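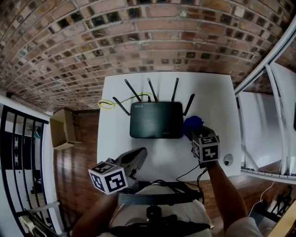 Ticket: Gashi bench, router task — takes bounced at review
Status: open, waiting on lead
Priority: high

Problem
Zullness review kicked back 4 takes from the router task. Reason given both times it came up: "start state doesn't match sheet." Tracking itself is fine, checked the logs, no dropouts. So it's a setup rule thing.

What the sheet says (Tesetier bench rules, section 7)
- router flat on the table, label side up
- antennas fanned, same angles every take
- yellow cable behind the router, not across the top
- cloth items stay in the same spot for the whole batch
- marker faces clean and uncovered, nothing taped over them

Tried so far
Wednesday, 9:40 — reread section 7. It says "same angles" but never says which angles. No reference photo attached either. Two operators could both follow it and get differnt setups.
10:15 — asked Vavow desk if there is a reference. They have one for the old lamp task only.
11:05 — reset bench by hand, cable looped behind the router, blue item next to it on the right. Ran 2 takes, sent for a quick look. No answer yet.

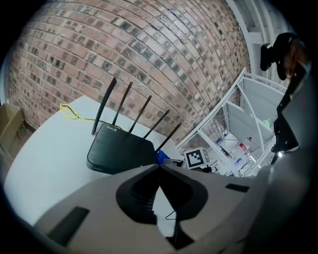
Proposed fix
1. Add a reference photo per task to the sheet, one from the head camera and one from the gripper.
2. Change "same angles" to "match reference photo before first take."
3. Operator checks the start state before every take, not once per batch. Write it in the log.
4. Both marker cubes checked for smudges at the same time.

Note — please don't delete the bounced takes. Batch target is 3,000 and review may pass them under the new wording.

Need from lead: ok on items 1 and 2. Items 3 and 4 we can start doing tomorow without sign off.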